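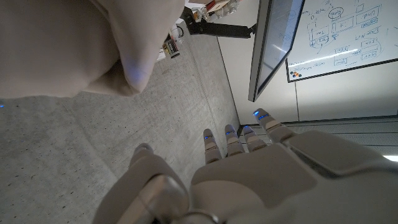

The left hand of the Bestska, open, with the blue fingertip lights on.

Bestska on trial at Stetasthorpe

Readers who came to the February open evening will remember that we promised a proper write-up of the Bestska once we had lived with it for a while, and several of you have written since to ask where it had got to. Well, it is now April 2018, the trial unit is still with us, and I have finally sat down with a pot of tea and my notebook to put it all in order.

For anyone who missed that evening, the Bestska is the two-armed tabletop helper from Fallska, a small firm which until now has mostly sold single arms for sorting and packing. It comes as a round base with a pair of white arms and a hand on each. Fallska offer it to workshops and colleges on a hire plan, at 560 pounds a month, with set-up and one visit included, and after that you can keep it on, send it back or put part of what you have paid towards buying one. We took the hire plan, and I would suggest that anyone who is curious does the same.

The hands are what most visitors want to look at first, and I don't blame them. The fingers are built up from little shells in white and pale grey, and there is a blue light at each fingertip, with another blue light down at the wrist. I had assumed these were only there to look smart, but you do come to rely on them. At a glance across the room you know whether a hand is live, and that is a comfort when you are about to reach over and move something (do please use the red button on the base first, as the manual asks!).

We have been working mainly with cloth, which Fallska themselves will tell you is the hard part. A box stays the same shape when you pick it up, and an old top from the rag bag does nothing of the kind. Our usual exercise is to leave a piece of clothing in a heap on the table with something solid close by, most often the plastic pitcher with the blue lid, and ask the Bestska to deal with the cloth and leave the pitcher in peace. We begin with both hands up and clear of the work, and somebody stays within reach of the base throughout.

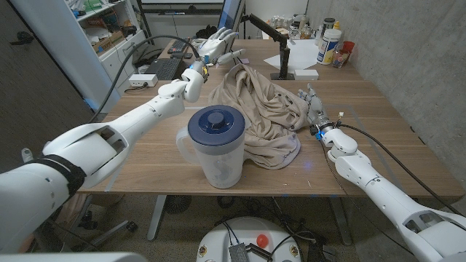
What we liked

Setting up was easier than I had feared. Two of us had the arms fitted and moving within the afternoon, and the printed guide is written in plain words with large drawings, for which I was very grateful. The movement is slow and steady on the default setting, and you can teach it a new starting position simply by guiding the arms there and saving it under a name. Ours are all named after biscuits, I'm afraid, and it is too late to change them now.

It is also quiet. We can hold a normal conversation beside it, and on the long afternoons that matters a good deal more than you would think from reading a brochure.

The software is called Arthur, and I grew rather fond of it. You build up a job from small blocks - reach, pinch, lift, hold, let go - and can run any one of them alone. For cloth work I would turn the pinch strength down from the supplied setting and use one hand to steady the heap while the other takes hold of the top. It took me a fortnight of fiddling to settle on that, so do have it from me for nothing.

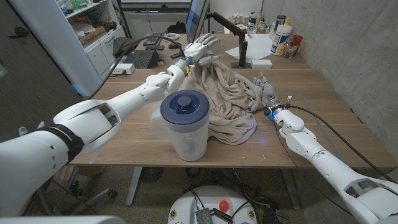 Left hand pinching the top of the cloth, right hand against the side of the heap.

What we were less sure of

The cables want more thought. There is a good length running along the arms, and some of it loops up over the table, so you need to plan your space with that in mind. Arthur is slow to save a long job, too, and stops taking new blocks once you reach 500, which sounds plenty until you start copying and pasting. Fallska have said that a new version will lift the limit, though they gave no date. Thin, slippery fabrics are still beyond us, and I would put off trying them until you are happy with something thicker.

We have the Bestska until the end of the hire period and are minded to extend. If you would like to come to Stetasthorpe and try it on something of your own, drop us a line at the usual address and we will find you a slot. Bring a jumper!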